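Bench Fastening Notes and Parts Record

Maintainer: Chepkoech Were
Last revised: 21 March 2025
Status: in use, section on storage still incomplete

What this is

A short record of the printed ring parts, the screws and the hand tools used on the wooden bench at Rellunwood. It goes with the parts folder and covers how the pieces are named, how they are fastened and what to write down afterward. The drawings are kept separately by Teun Desmet. If a drawing and this file disagree, follow the drawing and tell Teun.

Contents of the folder

rings/ - print files for the green rings, one file per revision
ribbed/ - print files for the orange ribbed pieces
log.csv - one row per fastening, 463 rows at this revision
sheets/ - scanned paper sheets from January, before the log existed
old/ - do not print from here

Names

Ring: the flat green part with the large center hole and the small holes set around it. Older sheets call it a spacer or a flange. Use "ring" in new rows.

Ribbed piece: any of the orange parts with raised ridges. Write the file name in the notes column, as several parts share the color.

Driver: the blue power screwdriver. The hand screwdriver is logged as "hand" and never as "driver."

Bench setup

Clear the middle of the table first. Lay the ring flat with room on all sides. Small parts stay in the compartment box at the back and go back there at the end of the day. Brush off print crumbs, especially any stuck to the underside of a ring, or it will rock when the bit comes down.

Keep the driver upright over the work. Elfriede Trummer's sheets from January put most of the stripped heads down to a tilted bit.

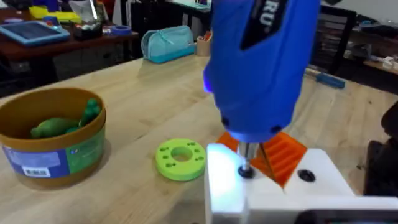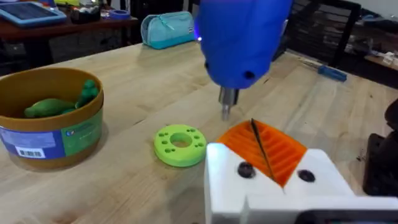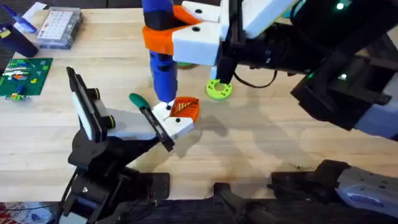

The green ring on the bench.

Fastening steps

1. Check the bit for wear. Replace it if the corners look rounded.
2. Start each screw by hand, two turns.
3. Bring the driver down and let the bit seat before pressing the trigger.
4. Stop when the head is flush. Do not run it a second time to be sure.
5. Go to the opposite hole next. Working around in order pulls the ring to one side.
6. Finish by hand if the driver stalls.
7. Add a row to the log.

Log columns

row - running number
ring_rev - revision letter of the ring
tool - driver or hand
result - ok, proud, stripped, cracked
initials - two letters
notes - free text, may be blank

"Proud" means the head stands above the surface and can be felt with a fingertip. Rows 1 to 212 were copied from paper by Gion Camenzind. The tool column is blank in 36 of them and has been left that way.

Known problems

Revision B rings have undersized small holes and crack if the screw is forced. Use them for fit checks only.

Screws from the Gruber bag and the Vullside bag look the same but the heads take different bits. Please stop tipping one bag into the other. The current order is 200 Vullside screws, and the Gruber ones will not be bought again.

Result codes on the January sheets were written in two different hands and "p" was used for both proud and passed. Eugénie Rolland has checked the ones that could be settled. The rest are marked "unclear" in notes.

Storage

Printed rings: flat, not on edge.
Bits: Mullero tin, top drawer.
Ribbed pieces: to be decided. For now they are in the drawer under the bits.

Changes

Added the result code "cracked."
Moved revision A ring files to old/.
Renamed "spacer" to "ring" throughout, except in the scans.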